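# Why Things Tip, Roll and Slide

*From the Prendness Library children's pages, Science at Home*

Put a cup on a table and it stays there. Put a marble on the same table and it may be on the floor before you sit down. The table is the same for both of them. The difference is in the shape of the thing, how its weight is spread out, and what it is made of.

## Everything is being pulled down

The Earth pulls on every object. We call this pull gravity. It pulls on the cup, on the marble and on you. The table pushes back up, and that is why the cup doesn't fall through it.

Gravity pulls on every part of the cup, including the handle. But scientists often pretend that all of the pull happens at a single point. That point is called the center of gravity. In a ball it is right in the middle. In a hammer it is close to the heavy metal head. You can find it by laying the hammer across one finger and moving it until it balances.

## Standing up

The part of an object that touches the table is its base. An object stays standing as long as its center of gravity is above its base. If you push the object so far that its center of gravity moves out past the edge of the base, it tips over.

A wide base helps. So does a low center of gravity. A soup bowl is wide and low, so it is hard to knock over. A pencil standing on its flat end is tall and has a tiny base. Even a breath can push it over.

Try it with your own body. Stand with your feet together and ask someone to push gently on your shoulder. Then stand with your feet apart and ask them to do it again. You made your base wider, and the second push is easier to resist.

## What happens inside a bottle

Bottles are interesting because their weight changes. An empty plastic bottle is very light, and it doesn't take much of a bump to tip it over.

Now fill the bottom quarter of it with water. The plastic weighs the same as before, but there is a heavy layer of water at the bottom. The center of gravity drops, and the bottle becomes harder to tip. If you keep filling it, the center of gravity climbs again. A full bottle is heavy, but it may tip at a smaller angle than one that is only a quarter full.

How much does the water weigh? One liter is 1,000 milliliters. A liter of water weighs almost 1,000 grams. Other liquids are different. The fruit syrup made by Bustos, which you mix with water before you drink it, weighs 1,160 grams for the same liter. It has a lot of sugar dissolved in it, and the sugar adds weight without taking up much more room.

Cooking oil goes the other way. A liter of oil weighs less than a liter of water, and so oil floats on top when you put the two in a glass together.

## Rolling

A round bottle that has been knocked over can roll. Its side is curved, so only a thin line of it touches the table. When it rolls, a new line touches, and then another. Very little rubbing is needed to keep it going.

Round bottles don't all roll the same way. If one end is wider than the other, the wide end travels farther with each turn. The bottle rolls in a curve. You can see this best with a paper cup. Lay it on its side, give it a small push, and watch it turn in a circle.

The cap can matter too. A cap that sticks out past the side of the bottle works like a small wheel. A cap that is narrower than the bottle doesn't touch the table at all.

The liquid inside slows things down. When a half-full bottle rolls, the water stays near the bottom and slops from side to side. Moving the water around uses up some of the bottle's energy, so it soon stops. Thick syrup usually stops a bottle faster than water does.

## Sliding

Flat things don't roll. A cutting board or a tray has a large flat side, and its center of gravity is very low. You would have to lift one edge high in the air to turn it over. What it can do is slide.

Sliding is slowed by friction. Friction is the rubbing between two surfaces. A rubber mat on a tabletop has a lot of friction. A smooth plate on a wet tabletop has very little, and it can move when you only meant to touch it.
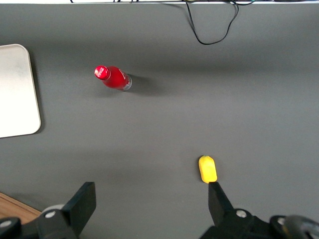 A thing doesn't have to stay on the same side forever. Turn a bottle on its side and it has a long, narrow place to rest. Stand it up again and it has a small round base. A brick can stand on its end, on its edge or on its largest face. That gives it 3 ways to rest, and the largest face is the steadiest because it is the widest and keeps the center of gravity lowest.

## Try it: the ramp test

You will need:

- a tray or a large flat board
- some books
- a plastic bottle with a screw cap
- a sponge
- a small block with flat sides
- a ruler

1. Put one end of the board on a book. Make sure the other end rests on the table.
2. Lay the sponge at the high end. Does it move?
3. Add books until the sponge starts to slide. Measure how high the end of the board is and write it down.
4. Do the same with the block.
5. Last, lay the bottle sideways across the board so that it can roll down. Start with one book again.
6. Add some water to the bottle, close the cap tightly, and test it again.

Keep one hand at the bottom of the ramp to catch the bottle. Don't use glass.

The bottle will probably go first, even on a very low ramp. The sponge may need a steep one. If you have time, wrap a rubber band around the block and see whether the height changes.

## Words to know

**Base:** the part of an object that it rests on.

**Center of gravity:** the point where all of an object's weight seems to act.

**Friction:** the rubbing force that slows things down when they slide.

**Gravity:** the pull of the Earth on everything near it.

**Liter:** a unit for measuring how much space something takes up, often used for drinks.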